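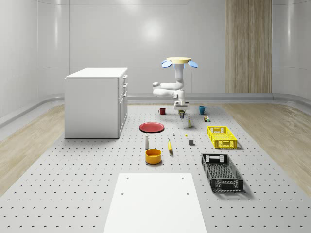

Packing Care Boxes at Home for Service Members

Last updated: 14 March 2021

Clear a flat surface before you start. A kitchen table works, and so does a workbench with a clean sheet over it. Lay out everything you plan to send before any of it goes in the box. It is easier to swap things at this point than after you have taped.

Choosing the box

Use a new box or one with stiff corners. Press down on the top with your palm. If it bows, use it for something else. Old labels and bar codes should be peeled off or covered with a blank sheet of paper.

Food

Hard candy, jerky, nuts, drink mix and plain crackers travel well. Leave out chocolate if the box is going anywhere warm. Home-baked cookies should be the dry kind. Let them cool completely, stack them in pairs with wax paper in between, and pack them in a tin. Fill the top of the tin with crumpled wax paper so they can't slide.

Check the customs rules for the destination before you shop. Some places do not allow pork products, and that includes certain kinds of jerky.

Soap and liquids

Scented soap will flavor crackers through a closed bag. Bag it twice, or send a separate box. For shampoo and lotion, unscrew the cap, lay a square of plastic wrap over the opening and screw the cap back on. Then tape the cap and put the bottle in a zip bag. We use the Lilto quart bags, but any brand with a double seal will do.

Filling the box

Heavy things go on the bottom and toward the middle. Roll socks and T-shirts and push them into the gaps. They take the place of packing paper and somebody can wear them. Take the batteries out of flashlights and radios and tape over the ends.

Shake the box gently before closing. If you hear movement, add more socks.

Taping and labeling

Run 3 strips of packing tape along the center seam, top and bottom, and one along each edge. Put a card with both addresses inside in case the outer label comes off. Write the contents list as you pack and copy the customs form from that.

For the holidays, have boxes in the mail by early November. Overseas mail slows down after that, and the lines at the counter get longer.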